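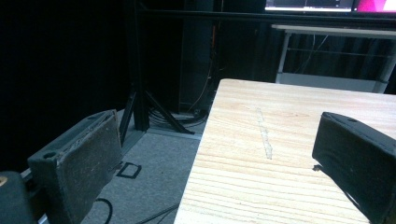

How often must the finger pads be checked?
Before every session, and again after every 100 cycles. Write each check in the log sheet, also when you found nothing.

4.2 Checking the fingers and the work place

This section is for the operator of the Wernetti hand-held gripper. The work rules of the Tanton site stay valid. If a site rule is more strict than this guide, follow the site rule.

1. Switch the gripper off and wait until the status light is dark.
2. Open the fingers fully by hand. Do not use a screwdriver or other tool as a lever.
3. Look at both pads under good light. Scuff marks on the surface are allowed. A crack, a loose corner or a missing piece is not allowed.
4. Wipe both pads with a dry cloth. Dust makes the grip weaker, and small particles can scratch the parts you pick up.
5. Check that all screws of the gripper body are in place and do not turn with the fingertips.
6. Close the fingers slowly. The pads must meet along their whole length. If you see a gap wider than 2 mm at one end, stop and go to section 9.

Note: Always change the pads as a pair. One new pad and one old pad will not grip evenly.

7. Remove from the table everything that does not belong to the task.
8. Lead cables along the wall or under a cable cover. Where this is not possible, keep them out of the path where the operator walks.
9. Check that floor marks are complete and stick well. Replace a mark which has moved, and measure its position again.

CAUTION: Danger of pinching. Never put a finger between the pads while the power is on, also when the gripper does not move.

CAUTION: Do not pull the gripper by its cable. If the cable becomes tight during work, stop, put the gripper down and free the cable first.

Note: Pads must be changed at the latest after 2000 cycles, even if they still look good. Order them from Lindon with the part number on the type plate. Pads from other suppliers are not tested with this model.

When all points are in order, sign the log sheet and continue with section 4.3, Zero position.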